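Portion Planning and Hot Holding in Off-Site Catering: A Case Study of the Hamska Kitchen

Course project report, Food Service Operations

1. Background

Off-site catering separates the place where food is cooked from the place where it is served. Between the two lie packing, transport, unloading and a holding period that depends on how punctual the guests are. Errors in planning show up either as shortage at the buffet or as waste after it. The project looked at both in one kitchen, Hamska, which supplies buffets to company functions and family events from a single production site.

The questions were:
How well does the ordered number of portions match the amount eaten?
Which dishes drop below the serving temperature set by the kitchen before the buffet closes?

2. Method

Data were collected at 17 events between March and June. Plated dinners were left out. For each event we recorded the guest number on the order form, the number of portions packed per dish, and the weight of food left in the serving pans at closing. Plate waste was not weighed.

Core temperature was measured with a probe thermometer when the insulated boxes were closed, when they were opened at the venue, and at fixed intervals on the buffet. This gave 264 readings in total. The lower limit used in the evaluation was 140 °F for all hot dishes, which is the limit in the kitchen's own work instructions.

Two types of insulated box were in use, referred to in the kitchen by their trade names, Funder and Zimeck. The Funder box loads from the front and takes pans on rails. The Zimeck box loads from the top and is stacked. Boxes were assigned by the packing staff according to what was free, so the comparison between them is not a controlled one.

3. Results: portions

A total of 866 main course portions were packed for the events with a single main dish. Leftovers were largest where the order form listed two or more side dishes with starch, for example potato gratin together with rice. The kitchen calculates each side dish for the full number of guests, and guests split their choice between them. Cold starters were returned in small amounts throughout. Desserts in individual glasses were usually finished, and at two events they ran out before the buffet closed.

Late changes in the guest number were a second source of error. The order form has one field for the number of guests. Changes received by phone were written beside it by hand and did not always reach the production sheet.

4. Results: temperature

Dishes in sauce held their temperature well in both boxes. Roasted vegetables and breaded items fell fastest, and 12 readings were under the limit, all of them on the buffet and none on opening the box. In most of these cases the pan had been filled to less than a third. Shallow pans lost heat faster than deep ones at the same fill level.

At the Aguiar venue the buffet stands next to the terrace doors. Readings at that end of the table were lower than at the wall end for the same dish. The doors were open during service.

5. Discussion

The portion results suggest calculating starch side dishes together as one group and dividing the total among them. The ratio would have to be set by the kitchen from its own records, as our sample is too small to give one. A separate field for the final guest number, with a time of entry, would remove the handwritten correction.

For hot holding, smaller refills at shorter intervals conflict with the finding on low fill levels. Half-size pans would allow both, but require adapter bars for the chafing dishes, and the kitchen owns only one set. Breaded items should be packed last and put out last.

6. Limitations

All events took place in spring and early summer. Transport times were short. The probe was checked in ice water at the start of the project and not again.

7. Further work

Weighing plate waste separately would show whether portions taken at the buffet are too large. Repeating the temperature readings in winter would test the boxes under harder conditions.

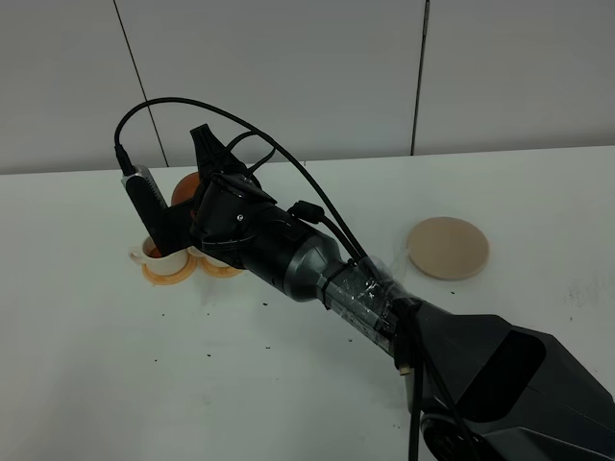

Figure 1. Robotic arm with gripper over a white tabletop.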